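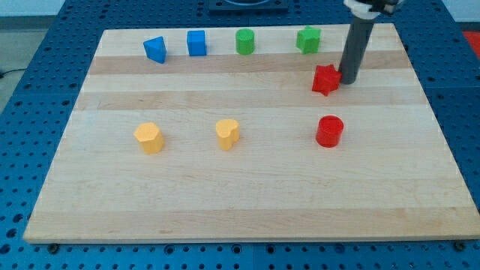

Should the arm start every run from the same block layout?
For a regression check, use the same layout each time. For anything we plan to quote as a success rate, shuffle it, and write down how you shuffled it before the first run goes off.

July, notebook entry, pushing bench, started a little after 9:40 in the morning

OK, that question came up again at the bench today and I'm tired of giving a slightly different answer every time, so it goes at the top. The rest of this is me trying to turn our habits into actual written rules. The Sukby bench and the Nellitz bench have drifted apart over the spring and I can't compare anybody's numbers anymore (mine included!).

First, bookkeeping. I pulled the whole Nasrallah log and went through it line by line with coffee. 3,360 pushes recorded since we started the series. Of those, 1,908 have a proper header, meaning operator initials, layout ID, speed limit, tool ID. The others have some of that or none of it. I was going to try and rescue them from the shared notes and then I looked at the shared notes. Not happening. They stay in the archive, they're fine for training, they don't go into any table with a percent sign in it.

Then I filtered again for runs where the rod tip had been checked that same morning, and that leaves 1,677. So that's the set. If you see a different number in the draft, it's the old one and please fix it.

Rules as of today. I'm writing these how I'd say them, clean them up for the wiki if you like.

Board. The wood board goes flat on the perforated table and gets pushed gently at each corner before you start. If it rocks, stop and find out why. Don't shim it with tape, please, I have peeled off so much tape. Grain runs left to right as seen from the operator side. I know it sounds fussy but we had a stretch of runs where the board had been put back turned around, and the blocks slide a little differently across the strips than along them. Measured it, it's small, it's real, keep the board the same way.

Blocks. Four colors, two shapes in each color: cube and triangle in blue, star and cylinder in green, star and cylinder in red, hexagon and heart in yellow. Call them by color and shape, always both, color first. "The star" is not a name. We've got a green one and a red one and I found log comments that just say "star stuck," which is useless to me now. Same for "cylinder."

Wipe the blocks with a dry cloth. No cleaner. Somebody used cleaner in the spring and the red cylinder moved like it was on ice for a whole afternoon.

Layout. For shuffled runs, take the next card from the deck, place by the card, and don't tidy. Loose is fine. The temptation is to nudge everything into nice rows with comfy gaps, I do it too, and then the policy never has to deal with two blocks sitting close together. If the card puts a block near the rod's parking spot, leave it there. The planner is supposed to cope with starting near contact, and if it can't, I want that in the log as a failure with a comment.

Rod. Tip checked every morning with the little gauge from the drawer. Write the reading down even when it's good. Collar screws get a finger check, no tools, and if one turns under your finger you stop and tighten properly and redo the tip check. The tip should come down to the wood without digging in. I went back and forth on whether to set the height with a paper strip or from the force reading. Going with the paper strip for now. It's dumb and everyone can do it the same way.

Hands. This is the one I care about most and the one we're sloppiest on. Nobody reaches over the board while the arm is enabled. Pausing isn't disabling! Pause holds position and a resume from the other terminal will move it. If a block needs to be picked up or turned, press the enable off, say "off" out loud, wait for the other person to say it back, then reach. I timed the whole routine and it costs four seconds. We can afford that.

If you're alone at the bench you can run the slow profile only. No exceptions for "just one quick check," which is what I told myself last month, and I got a knuckle tapped. No damage, wrote it up anyway. Near misses go in the red binder same day.

Cables. Nothing loose on the floor along the side where people walk. Route it under the table or tape it flat (OK, tape is allowed there).

Stopping a run. You can abort if a block leaves the board, if the rod loses its zero, or if anyone says stop for any reason at all. You can't abort just because the push looks like it's going to fail. I went back through the Iscombe replay set and I'm pretty sure we were doing that without noticing, the aborted runs bunch up right where the policy is weakest. So an abort without one of those reasons counts as a failure from now on. My rate is going to drop. So be it.

Things I haven't settled:

Do we log room light? The blinds make a difference to the color thresholds late in the day, mostly yellow, and right now it's just whoever remembers. I'd like a fixed lamp setting and the blinds down, but then Nellitz has to do it too and their lamps are different.

How many times can you replay one card before it's stale? Leaving it open.

Whether the tip check should happen again after lunch. Drift over a morning looked tiny in the readings I have, but I only have readings from the careful people, so.

2:15 pm. Tried the new rules on a short block of runs. The out-loud "off" felt silly the first couple of times and then it was normal. Header script still lets you skip the tool ID, need to make that field required. Also the card deck is missing one, check the drawer under the gauge.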